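Workshop Tips: Bench and Simulation
Setting Up Cluttered Pick-and-Place Runs
Last updated April 1, 2019

These notes come from the Stenamberg household handling trials, run in simulation with the Proria planner. Total episodes: 759. Discarded for bad resets: 13. Scored: 746.

Fix the base first. Mount the arm on its pedestal, record the base pose, and leave it alone for the whole batch. Move the furniture instead.

Keep chairs in the room. With the chairs removed, the planner failed 147 times in the scored set. With chairs placed at random, it failed 294 times. A method tuned on a bare floor will look better than it is.

Check collision shapes on chair backs. A single box around a slatted back closes gaps the arm could use. Split it into uprights and rails.

Mix tall and low items on the table. Thin necks and poles catch the forearm more often than the hand, so log contacts for every link.

Include the held object in the collision model as soon as the grip closes. We missed this in January and had to rerun the Panyasiri split.
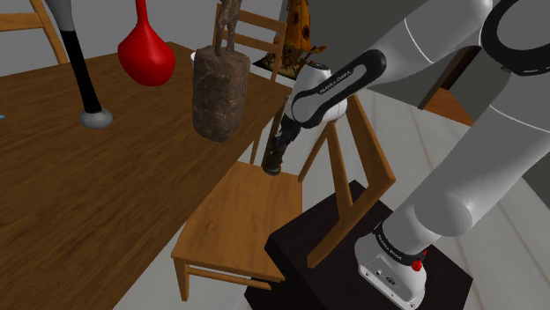

Set the clearance margin per object — one value for the whole room makes the arm refuse easy paths near the table. We use a wider margin for anything that tips and a narrow one for furniture.

Save the random seed with each episode. Inex logs drop it by default; turn on the full header before starting a batch.

Score contact and task failure in separate columns. A run can reach the goal and still scrape a seat on the way.

See also: Resetting object poses between runs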